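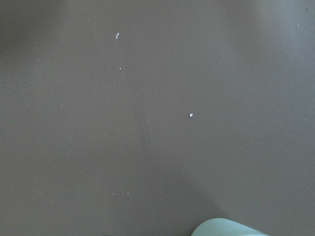
*Brown surface, close up. Small white bits on it, one a twisted flake.*

24/12/2024

Corridor model, Busberg yards. Back to the rent gradient, which I left in a state on purpose so that I would be annoyed enough to return to it.

Where we were: the parcel set for the old Busberg rail lands has 3670 records after Fredy's cleanup. The idea is simple enough to fit on a napkin. Take every parcel, measure the walk to the planned station entrance, and see whether asking rents and sale prices climb as the walk gets shorter, even though the station is at present a fence and a sign with a rendering on it. The rendering has a lot of people in scarves. I have stopped looking at it.

First problem of the day, walk times. The old script measured straight lines, so everyone living east of the tracks was six minutes from the platform, provided they could pass through an embankment. Swapped in the street network with the two real crossings (Skallik Road underpass, and the footbridge by the feed store). Result: the east side moves out by a lot. Parcels we had in the nearest band land in the third band. The nice smooth curve from June is now a curve with a shelf in it. Fredy liked the smooth one and used it in a slide. Fredy has been told.

Second problem, the footbridge. The network has it as open at all hours. It has a gate. The gate was shut both times I went, once in the evening and once at a perfectly decent hour in the morning. I ran it both ways:

- bridge open: the price effect shows up out to the 20 minute walk
- bridge shut: same on the west side, nearly flat on the east

So a good part of our "station premium" east of the tracks depends on who has the key. I would like to put this in the report in those words and expect to be talked out of it.

Third, the Miah block. It's the old cold store and the strip behind it, and it was sold as one lot and then split on paper. The split gives us 95 records, all with the same sale price, which is the price of the whole thing. Every studio in the place apparently sold for the cost of a warehouse. These were sitting in the nearest band and pulling the average up like a balloon. Collapsed them to a single record and tagged it `bulk`. The nearest band is now much less exciting and much more likely to be true. If anybody quotes the old figure, the old figure is the balloon.

I haven't gone looking for other bulk sales properly. A quick sort by price and date shows two more clumps near Skallik Road that smell the same. Tagged `bulk?` with the question mark and left in for now. Please don't strip the question mark, the filter reads it.

Rents. Scraped listings are what they are. Landlords near the yards have discovered the phrase "steps from the future station," and I've started a column for it, yes or no. Early look: listings that use the phrase ask more than their neighbors in the same band, including several that are a good 20 minutes off by any route that doesn't involve a helicopter. So we may be measuring optimism. This could be its own short paper, or at least a paragraph that will make somebody at the planning office sigh.

Tried adding the phrase as a control and the distance effect on rents shrinks by close to half. Sale prices barely move. My guess is that buyers look at a map and renters look at the ad, but it's only a guess, and I'd want the spring listings before saying it out loud.

On the Privarum side: they sent the foot traffic counts for the old main street, at last. Some 300 rows, one per counter per week. The file arrives with dates in two formats, switching halfway down, at what I assume was a change of staff. Fixed by hand up to the switch, then lost my patience and wrote a rule. The rule is in `dates_fix` and has a comment in it that should come out before we share anything.

What the counts say so far is that the street gets busier at the bakery end and not at the station end, which is the opposite of the brochure. Then again the bakery is open and the station is a sign. I checked whether the counters had been moved. One had, about a block, and they noted it in the last column, under "misc," in lower case, with no date. Wrote to ask when.

Small things, so I don't lose them:

1. The zoning layer still has the 12-acre piece by the water tower as rail use. It was rezoned to mixed. The model thinks it is a live switching yard and discounts everything around it for noise. Needs a manual fix until the county updates.
2. Year built is blank for most of the worker cottages on the north row. Fredy filled them with the median, so we have a whole street of houses from the same year, a boom that never happened. Set back to blank.
3. `band_3` and `band3` are both columns. They don't agree. I'm using `band_3`.
4. Plot colors: the nearest band and the "no data" gray print the same on the upstairs printer. Change one.

Reran everything with the Miah block collapsed, bridge shut as the base case, and the fixed dates. It took long enough for me to eat lunch and regret it. Output saved in the usual folder with `shut` in the name. The open version is next to it. Do not average them, Fredy.

For next time: ask the county who holds the gate key and what hours they're supposed to keep. Check the two clumps against the deeds. Redraw the June slide with the shelf in it, and send it to everybody who got the first one, starting with the ones who said they loved it.

Left the long run going on the big machine with the rent model split by year. Should be done by evening. If the fan is making the noise again, it's the usual noise.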